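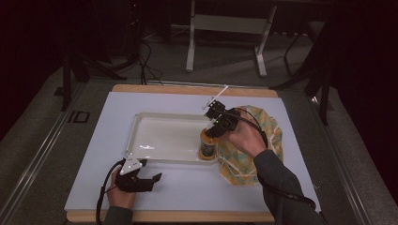 Packing small jars: trays, cloth and the order of work
Speaker notes, Ekrem Başaran
Colham storage and packing meeting, morning session

Opening (slide 1)

Say who I am and move on. The talk covers one narrow subject: getting small lidded jars off a work surface, into a tray, wrapped and boxed without breakage or lost labels. Larger containers are in the Skovmont handout and I will not take questions on them until the end.

Define terms. "Jar" means a small cylindrical container with a screw lid, spice-jar size. "Tray" means a shallow tray with a raised rim. "Wrap" means a single piece of cloth, used once per jar and then reused on the next job.

Slide 2 – the surface

A flat, pale board makes a dark label easy to find. Patterned cloth is also easy to find, which is the reason we stopped buying white. At Baysal the cloths were white, the trays were white and the bench was white. Cloths went out with the packing and did not come back.

The board should sit on something that does not slide. Check this before loading the tray.

Slide 3 – the tray

Points to make:
Rim on all sides. A flat sheet is not a substitute.
Smooth interior, wiped before use. Grit under a jar marks the base.
Jars stand at one end and the other end is left clear for setting down.
Cloth goes beside the tray at the jar end. A little overlap on the rim does no harm. A cloth lying across the whole tray hides what is in it.

Pause here. Someone usually asks about dividers. Answer: dividers slow down wrapping and belong in the box.

Slide 4 – folding or not folding

The cloth can be left in a loose heap. We compared folded and unfolded at Protunar in January over 1,892 jars. Breakages: 4 with folded cloths, 9 with unfolded. I do not consider this a result. The folded group was handled mostly by experienced packers, and the two groups were not the same size. Give the numbers, say this, and do not let the room argue about it.

What did differ was time. Folding adds a step that has to be done again after every job.

Slide 5 – handling

Approach from above. Take the jar by the body, below the lid. A lid that has not been tightened will turn under load and the jar will drop. Check lids as a separate pass before any jar is moved.

The other hand steadies the tray at the near corner. Light trays shift when a jar is lifted from the far end.

Keep the label facing the packer until the cloth goes round. Read it, write the box list, then wrap.

Slide 6 – box loading

Lids up. One layer up to 199 mm deep including padding, then a card sheet. Mark the box on the side as well as the top – stacked boxes only show their sides.

If time is short, skip slide 7 (replacement lids) and go straight to questions. Handouts are on the table by the door. Spare cloths are to be returned to me.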